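In Defense of Fake Flowers

July 8, 2019

My mother-in-law kept one silk rose on top of her television for as long as I knew her, and every time we drove home from her place I made the same crack about it. I was a snob about fake flowers. Real ones or nothing, I said, and since I am cheap and forgetful it was usually nothing. So you can take what follows as a late apology to her and to the rose.

What changed my mind was adding up receipts. Last year I spent 236 dollars on supermarket bouquets, and I'd guess I got four good days out of each one before the water went cloudy and the petals started landing in the butter. Then I paid 37 dollars at Kaewkla, the little home store next to my dentist, for an armload of artificial stems that I have been moving around the house ever since. I'm not saying money is the whole argument. It just got me in the door.

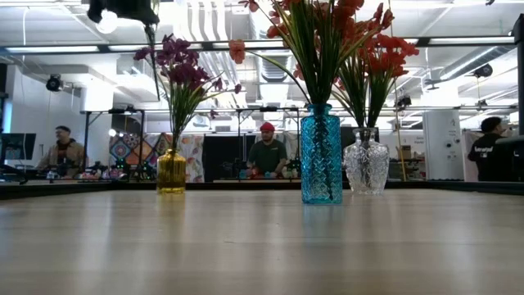
Color is where people lose their nerve. They buy fakes in cream and dusty pink and sage, hoping guests won't notice, and of course everybody notices, and now you have a fake flower AND a boring one. Go loud! Put purple in an amber-yellow vase and let the leaves fan out. Put orange-red in a tall turquoise one with a pattern molded into the glass, and stand coral-red right next to it in clear cut glass so the two bunches run together at the top. My friend Marianna Makowska says a combination like that looks like a birthday party, and she means it as a criticism, and I have decided to hear it as praise.

Glass matters more than the flowers do, if you ask me. Good fakes in a dull container look like a waiting room. Average fakes in a vase with ridges or facets or a bit of a pattern look as if somebody cared, and the colored kind has the extra advantage of hiding the stems, which are the weak point of every artificial flower I've ever bought. Clear glass is harder. You see all that green plastic going down inside, so the pattern had better be busy.

And small vases, please. I own one giant floor vase (wedding present, Landix, weighs as much as a dog) and it has eaten every arrangement I ever dropped into it. With a small one you can stand a single bunch up and it holds.

The other thing I've come around to is laying everything out before any of it goes in. I used to stand at the counter jamming stems in one after another like I was loading a dishwasher. Now I clear the whole table, spread the bunches flat on the wood, set the vases out where I can reach them, and leave one empty till the end so I've got somewhere to put a change of heart. 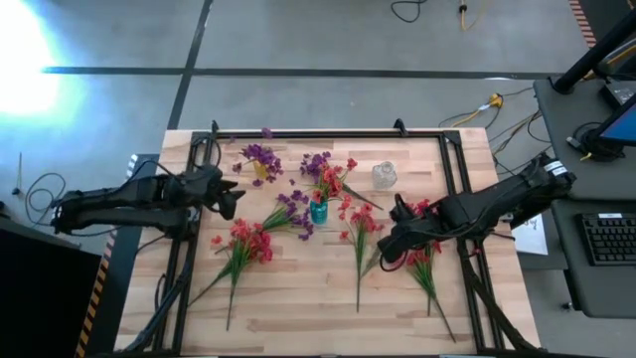
On mixing

Nipon Thongsuk, who taught the evening class I took at the Nerach center, had a rule against mixing kinds in one container. One vase, one color. He'd walk past your table and pull out the odd stem without a word. I learned a lot from him and I think he was wrong about this. Two bunches, each in a single color, are stiff all alone, like people at a bus stop. They need a mixed one between them to get them talking, purple on one side and red on the other, leaves going wherever they like.

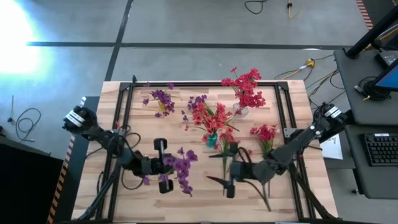

Purple and red sharing the small vase, with a tall red bunch in the clear one.

Height is the part I still get wrong. My instinct is to make everything level, and a level row of flowers looks like a hedge. Let one bunch be too tall. Let one stem wander off sideways! Real flowers do that all the time, and with fakes you have to bend the wire yourself and then resist the urge to bend it back, which for me takes a real effort.

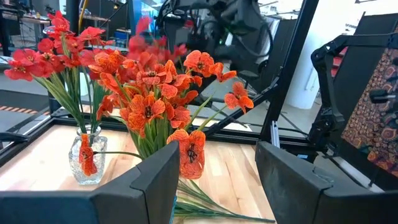 I should admit the case against, too. They don't smell. They collect dust, and the blow-dryer trick works on silk but sent a cheap Clasaler daisy of mine straight across the bathroom. And there's no getting around the fact that a real poppy in June will beat any of them. I still buy a real bunch every September for our anniversary. The other weeks of the year I have my 37 dollars' worth, and this morning I moved the orange ones to the kitchen windowsill, where they are blocking the radio.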